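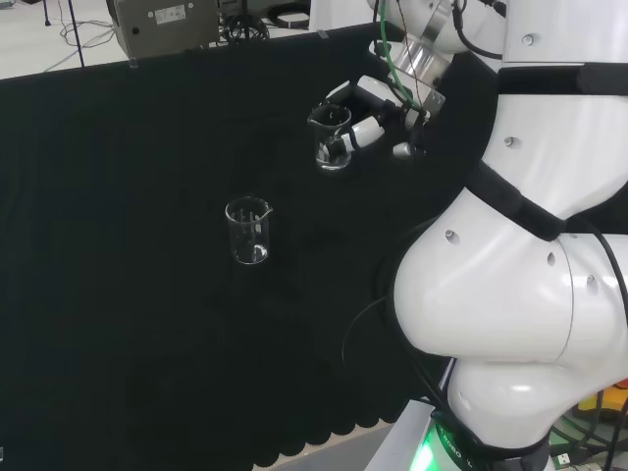
30 January 2019

So I finally got my sourdough starter going again! I'd left it at the back of the fridge since November (I know, I know) and it had a gray layer on top that smelled like nail polish remover. Obinna Osagie told me to pour that off, keep a spoonful from the bottom and feed it twice a day, and by the fourth day it was climbing out of the jar. 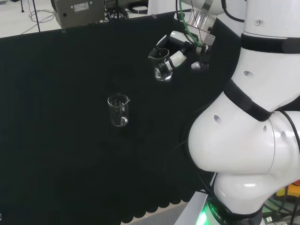

The flour matters more than I thought. I'd been using the cheap white stuff, then I picked up a bag of Ruseck rye and mixed in a little, and wow, the bubbles. My kitchen is freezing at this time of year, so the jar lives on top of the fridge with a dish towel around it.

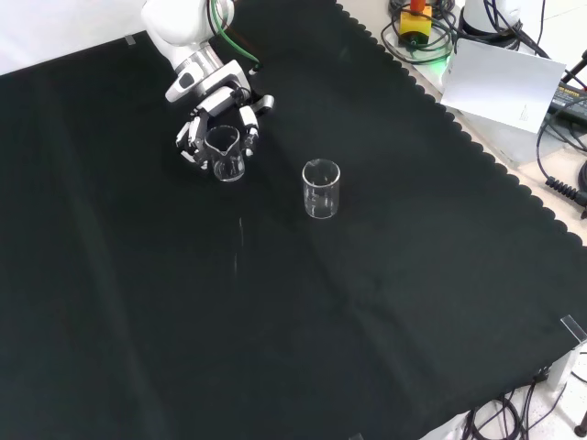 My first loaf was a brick, mind you. I got impatient and only let it rise for three hours, and we ended up toasting it very thin and drowning it in butter. The second one got 8 hours and a night in the fridge, and that one had real holes in it! I took half over to Onyekachi Edet and she's already asking for her own jar of starter. 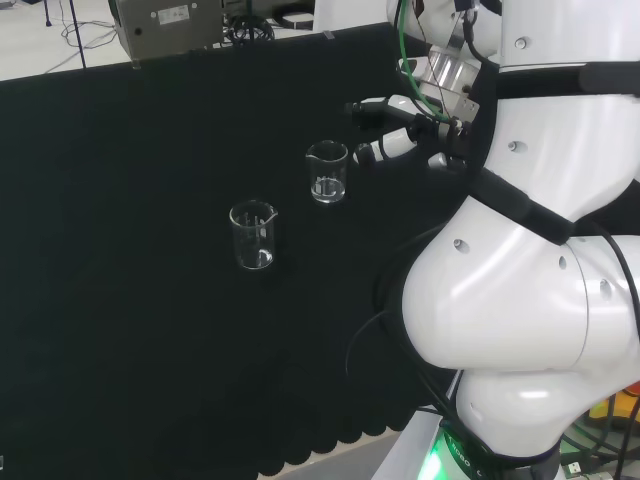 Next up is pizza dough, and maybe pancakes with the leftover starter, because I hate pouring it down the sink. If you've got a good pancake recipe that isn't too sour, leave it in the comments and I'll try it this weekend.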